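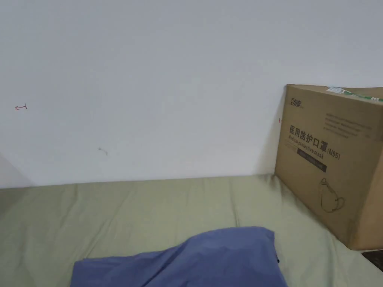

December 8, 2024

Right, a thread on moving house on not very much money, as I promised a few of you I'd write one once we were properly in. It's a long one. Put the kettle on.

1/ We moved from Trurkham to Kavbridge, which is 70 miles door to door if you don't take the wrong exit, and I took the wrong exit. We started looking in July and it took us until now, so if you're in the middle of it and feeling like you're slow, you aren't.

2/ Money first, as that's what most of you asked. The whole move came to 2250 pounds, not counting the deposit. I'd guessed a good deal less. The van and the two lads from Pillai Removals were 700 of that, and I'd pay it again tomorrow — they got a piano stool, a chest freezer and my very cross cat's entire climbing tower down three flights without a cross word of their own.

3/ The bit I hadn't budgeted for was all the small stuff. Curtain poles! Bin bags! A second set of keys! The tin opener that went in a box that still hasn't turned up! I kept popping to the shop "for one thing" and I'd rather not add up what I spent doing that.

4/ Boxes. Please don't buy them all new. I got most of mine from the greengrocer at the end of our old road, who was glad to be rid of them, and the rest from a neighbour who'd moved in the spring. Banana boxes are lovely for books as they've got handles, but they have a hole in the bottom, so line them with newspaper or you'll be leaving a trail of paperbacks down the path like I did.

5/ Write on the SIDE of the box, not the top. I knew this. Everyone knows this. I wrote on the top, then we stacked them, and I spent the first evening here lifting things off other things looking for the kettle.

6/ Someone asked about Plurkex, the app where you list everything you own and which box it's in. I did try it. I liked it very much for the kitchen and then I lost the will to carry on somewhere in the airing cupboard. If you're a tidier person than me you'll get on with it fine. I went back to a notebook.

7/ Do the beds first. My mum told me this years ago and she was right then too. Before you open a single box, before you even think about tea, get the mattress where it's going and get a clean sheet on it. By nine o'clock you'll be too tired to find the corners, and it's a lovely thing to have somewhere soft waiting for you. I packed our bedding in a suitcase and kept it in the car with us, and I was so pleased with myself.

8/ On painting — I know the advice is always to do it before the furniture goes in, and if you can get the keys early then do. We couldn't. I've decided to live with the walls as they are over the winter and see how the light falls in each room. My last place I painted in a rush, in a green I'd chosen off a tiny card, and it looked like the inside of a pond for five years.

9/ Post. Set up the redirection well ahead, at least a couple of weeks if you can. I did ours late and there's now a small pile building up at the old flat, which the new people have been very kind about. I've sent them biscuits.

10/ Take meter readings at both ends and take a photo of each one with your phone. Our old supplier sent a final bill with a figure on it that I can only describe as hopeful, and having the photo meant it was sorted in one call (a long call, mind you, with a lot of pan pipes).

11/ Saying goodbye took more out of me than the stairs. I'd lived in Trurkham for almost all my grown-up life and I had a little cry in the empty kitchen, then another at the services. It's all right to be sad about leaving somewhere even when you wanted to go. Let yourself have the afternoon.

12/ And Kavbridge is nice! The bakery does a cheese scone the size of my hand, the library is open late, and the woman over the road has already told us which day the brown bin goes out and which house to avoid parking near.

13/ A few of you asked about moving with a cat and I've got far too much to say on that for one post, so I'll do it separately. She's fine. She's under the stairs and she isn't speaking to me.

14/ If you've got a tip I've missed, pop it underneath, especially anything about getting a big wardrobe round a narrow landing, as ours is still in the hall with coats hung on the outside of it.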